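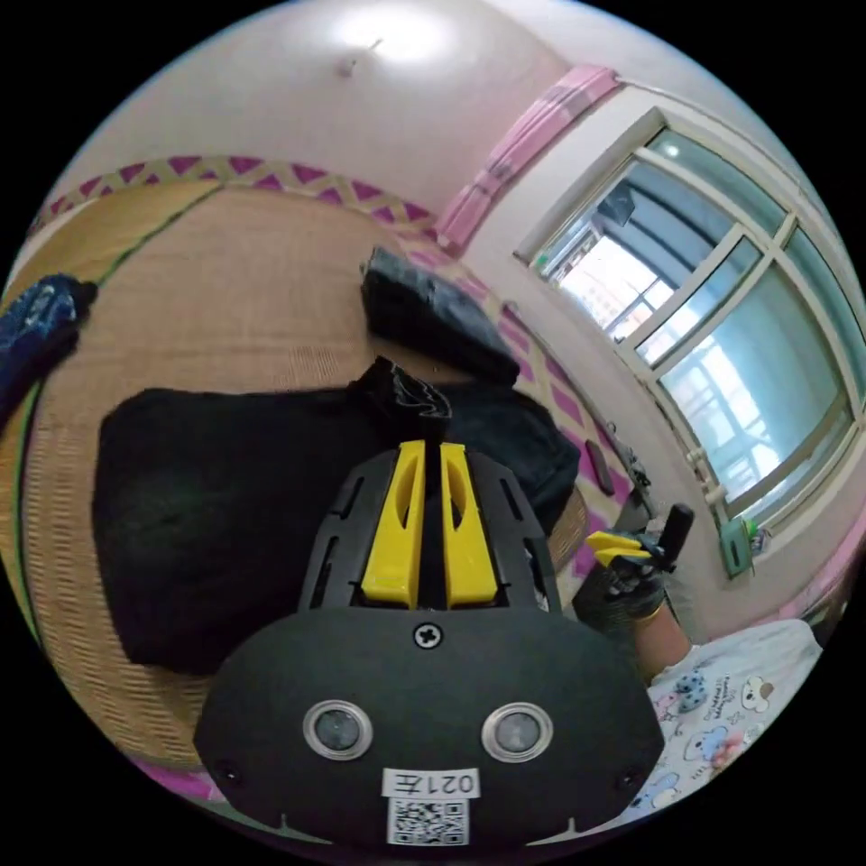 The Black Bag Comes Out Again

Apr 20, 2021

I have a rule in this house that nobody packs for a trip until the night before, and I am the only one who has ever needed it. My friend Asnakech Sisay laughs at me for it. She keeps a bag ready under her bed all year round, with a toothbrush in it and everything, and when I told her on the phone that I'd had my big black cloth bag out on the mat in broad daylight, with the whole trip not until June, she said, "Zinash Birhane, you are turning into me," and I think she was pleased.

I do love that bag, though. It has no shape at all. You put it down on the straw mat and it spreads itself out like a cat in the sun, and then it takes up twice the floor you thought it would. My old suitcase at least stood up by itself! But the suitcase has a wheel that squeals, and I am going to Tsegaye's place, up two flights of stairs, so the bag it is.

The trouble with a black bag is that I wear so much black. One dark thing goes in on top of another dark thing, and by the end I'm feeling around by touch and hoping the soft one is the cardigan. My answer this year is to keep the folded clothes out on the mat, off at the far side, and only let them in once I've decided about them. The dark gray one that's nearly black has been decided about several times already. It is warm enough for the evenings but it wrinkles if you so much as look at it, and I fold it the way my mother did, sleeves in first and then over in thirds, which helps a bit.

Crumpled things I no longer fight with. I used to refold every last one before it went near a bag, and it would take me the entire afternoon (with breaks for tea, and for reading whatever I found in the pockets). Now the soft, crumply pieces go in last and fill up the top, and they come out looking just the same as they went in.

I always pack in the same spot, down by the window. The light is so good there in the daytime that I can nearly tell black from navy, and with the pink curtain pushed over to the side I can see across to the buildings and keep up with the neighborhood while I work. The mat is kind to the knees too, or kinder than bare floor. I have a real soft spot for its pink and cream edging with the little triangles. I worried it would look too sweet for a grown woman's room, and my sister said so in as many words, but I've never been sorry.

The woven basket stays beside the bag the whole time, and I'd tell anyone to try this. Whatever you can't make up your mind about goes in the basket. You aren't allowed to argue with yourself over it until the end. Last year I got home and found that I hadn't missed a single thing I'd left in there, apart from my good socks, which I missed terribly.

I still have to settle the shoes. I'd like to bring 2 pairs and Asnakech says one, and that if I wear the heavy ones on the bus they don't count as packing. She may be right, but I'm going to try both in the bag first and see if I can still get it up onto my shoulder.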